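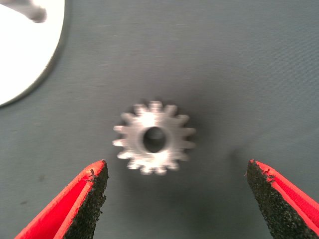
2. Small spur gears: progress to 14 July

Report to the Losov Fund, prepared by Jae-in So, Dimthorpe Workshop

The sixteen-tooth spur gear is now the standard part for the trial. Cattaneo has supplied 2,000 of the 4,000 gears on order, and the remainder is due before December.

A sample of 200 was checked for bore size and tooth form. Of these, 26 were set aside for burrs at the tooth tips and will be returned - the supplier has agreed to replace them at no charge.

Spending remains within the approved budget. Jae-hoon Hyun will begin fitting gears to the Grerkel housings once the replacements have been checked. No change to the agreed end date is requested.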